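Plosar Room Pack: evaluation notes
Speaker notes, Hadier simulation users' meeting, 2021-02-13

Slide 1. What is being reviewed

The Plosar Room Pack is a paid add-on from Grever: furnished interior scenes, a two-armed robot model with parallel-jaw grippers, and a camera layout that comes configured. We ran the trial license on one workstation. The question for the group is whether to buy the pack for manipulation work or keep building rooms in-house.

Say at the start that we have no commercial tie to Grever. The trial was the ordinary one from their order page.

Slide 2. Contents of the pack

50 rooms, 24 of them with plumbing fixtures. The fixtures are the reason we looked at it. Our own library has plenty of tables and shelves and almost nothing with a spout or a handle.

Materials are assigned per surface and can be swapped from a text file. A room loads with the robot already placed, and the start pose is stored with the room, so two people who load the same room begin from the same configuration. Check the pose file into version control. We forgot to do it once and lost a day of comparisons.

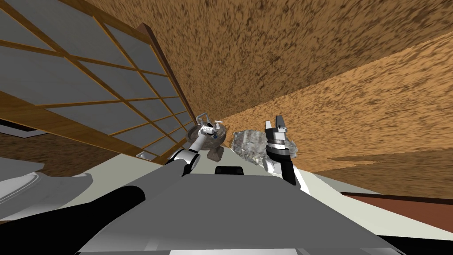

Two-armed robot model at the sink and faucet. Left gripper at the faucet, right gripper open and empty.

Point out that the two arms are doing different things in this view. Each arm is commanded separately, and the pack doesn't force a mirrored pose. Someone will ask about that, because the previous release did.

Slide 3. Setup

Install is a single archive plus a license file. Unpack it outside the simulator directory; the updater deletes folders it doesn't recognize. The first load of a room compiles the collision meshes and takes a while. Later loads use the cache.

Units are meters and radians throughout. The gripper command is the exception, a value from zero to one, with one meaning open. The manual has this backwards on the quick-start page and correct in the reference section. Grever has acknowledged the error.

Mention the naming convention briefly. Left and right are the robot's own left and right, in the logs and in the joint names.

Slide 4. Wrist views

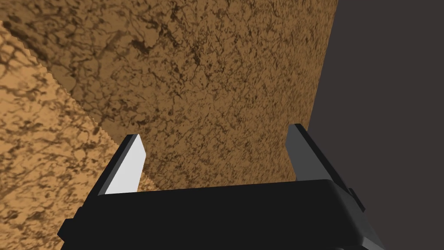
The wrist view is the one most of us would train on, so it got the longest part of the trial. The mount puts the viewpoint just behind and above the palm. Both fingers stay in view with the gap between them, which makes a failed close easy to catch in review. The price is that the black gripper body takes up the lower part of the picture, nearly the full width, and those pixels tell a policy very little. We cropped the bottom rows before training and saw no loss. Look also at the line where the darker brown surface meets the lighter one on the left. It is stepped like a saw blade. We found the same kind of edge in other rooms and reported it. The workaround is to raise the render resolution and downsample, at the expense of throughput.

If asked about depth: depth is available on the wrist views. We did not test it well enough to comment.

Slide 5. Fixtures and pipework

Geometry of the pipes is better than expected. Bends are smooth, and couplings are modeled as separate, wider sections, so a grasp planner has something to find. The collision shapes follow the visible shapes closely on straight runs and a little less closely at the elbows.

Surface finish is weaker. Some pipe sections come out in two tones with a ragged boundary. Our guess is overlapping surfaces in the source models. Grever says it is under investigation and has offered June for a corrected release. Treat that as a target.

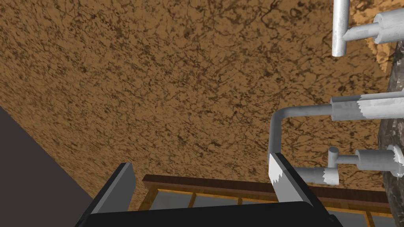
Open gripper below the pipework, wrist view tilted up toward the ceiling. Note the two-tone patches on the bent pipe and on the short stub.

For a policy that works from color images, the patches matter. A high-contrast edge that belongs to no real object can turn into a landmark. We recommend randomizing pipe materials until the fix is out. It takes one line in the material file.

Lighting is even, with very soft shading. Good for debugging, poor for transfer. The pack includes 8 light presets and we would use all of them.

Slide 6. Test procedure

We used the Haddad protocol without changes: reach, align, close, retreat, with a reset between attempts. 580 attempts in total across the plumbing rooms, logged with joint states and all camera streams. No crashes during the run. The log writer dropped the last record of a session whenever the viewer window was closed before the session ended. Stop the session first, then close the window.

The reach phase needs attention in rooms with glazed partitions or windows. The contact model treats glass as rigid, and a finger that touches a pane stops dead. There is no breakage and no useful force signal. Set a keep-out margin on the panes. Ours went through the planner's obstacle list, which the pack exports on request. 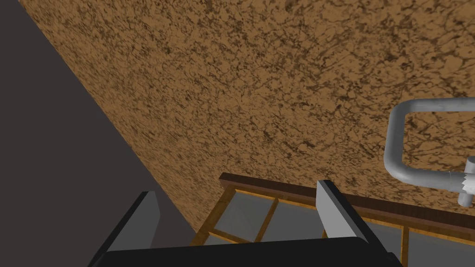
Slide 7. License and support

The license is per workstation and covers internal research. Publishing rendered images is allowed with credit to the pack. Redistributing the room files is not. Support answered our tickets in order and with usable detail, though the material file format had to be requested twice before documentation arrived.

Slide 8. Recommendation

Buy one workstation license now for the plumbing rooms. Hold the others until the pipe surfaces are corrected. Keep our own table and shelf scenes, which load faster and have cleaner materials.

Leave this slide up during questions. The material file and the crop settings are in the shared folder under trial.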